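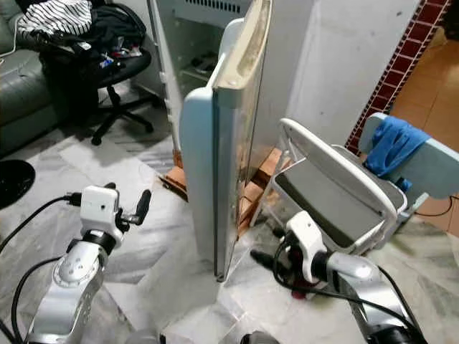

Small fridge, up on its blocks, door open. Step stool and chair close by.

How to clean a grimy fridge door gasket (small fridge, one afternoon)

Quick one today. A few of you asked about the door seal after my post on defrosting in March, so I'm writing it down before I forget what I did.

Small white fridges show everything. Mine had a scuffed, stained top edge on the door and grime right along the gasket. Outer face of the door, fine. Wipe and done. The seal is the part that takes time.

What you need

Dish soap, plain
Warm water, two bowls
Baking soda
An old soft toothbrush
Cotton swabs, more than you think
Two or three cloths, one kept dry
A towel for the floor
Petroleum jelly, tiny bit, optional

No bleach on the rubber. Fereshteh Sharifi did hers with bleach and the seal went stiff by the end of summer. Also no scouring pads, no knife to dig out the gunk. Tempting, I know.

Before you start

Unplug it. Pull the plug at the wall, don't just turn the dial down.

Food out. Cooler bag if you have one, otherwise pick a day when there's not much in there. Check the wire shelf twice, small stuff gets left behind.

Is your fridge up on something? Lots are, blocks or bricks or a bit of lumber. Look at the blocks first. If some are sitting crooked, don't lean on the open door, the weight all goes forward. Get a second person, one tips the fridge back a little, the other squares up the blocks. Hands out of the way before it comes down. Ehsan Khosravi helped me with mine, took two tries. Push on each top corner when you're done. If it rocks, fix it now and not after.

Stone or tile floor: towel down. Soapy water on marble is slippery, and baking soda paste drying on it is a pain to get up.

Something to sit on. A low step stool is about right for a fridge this size, or drag a chair over. Your knees will thank you. Hang the dry cloth over the chair back so you can reach it.

The gasket

1. Door open all the way. Dry brush first, go round the whole seal and knock the crumbs out of the folds.

2. Squirt of dish soap in warm water. Cloth in, wring it out well, wipe all four sides. Top edge last, it's usually the dirtiest and you'll only spread it around.

3. Now the folds. Pull the rubber back gently with one finger and run a swab along inside. Swab goes black, new swab. Keep going till they come out mostly clean. Corners take the longest.

4. Still stained? Baking soda and a little water, thick like toothpaste. Dab it on, leave it ten minutes, then toothbrush in small circles. Light pressure.

5. Clean water, clean cloth, rinse. Then rinse agian, the paste hides in the folds.

6. Dry it properly. Fold the cloth over your finger and get right in there. Damp is how the black spots come back.

The scuffed edge

Same paste, damp cloth, rub along the edge and not across. Grime will come off. Yellowing mostly won't, that's just the plastic getting old. Scrapes won't either. Keyvan Nikzad swears by white toothpaste for scuffs, I tried it, a bit better than soda maybe? Rinse well if you do, or everything tastes of mint.

Vent grille, while you're there

Don't pour or spray anything at it. Swab or dry toothbrush between the slats, then a barely damp cloth. Wire shelf comes out and goes in the sink. Let it dry before it goes back.

Does it seal?

Paper test. Shut the door on a strip of paper and pull. Should drag. Do it in a few spots, top, bottom, both sides. If it slides out easy in one place, smear a very thin bit of petroleum jelly on the hinge side and warm that section of rubber with a hair dryer on low, then shut the door for an hour. Try again. Still loose, you want a new gasket. Write down the model number befor you go shopping, they are not all the same size even when they look it.

Also check the fridge isn't leaning forward. A door that swings open by itself is a leveling problem, cleaning won't help.

Plug back in, let it get cold before the food goes in. A couple of hours for a small one, longer if the kitchen's hot.

After that, quick wipe of the seal every couple of weeks. Next post is the drip tray.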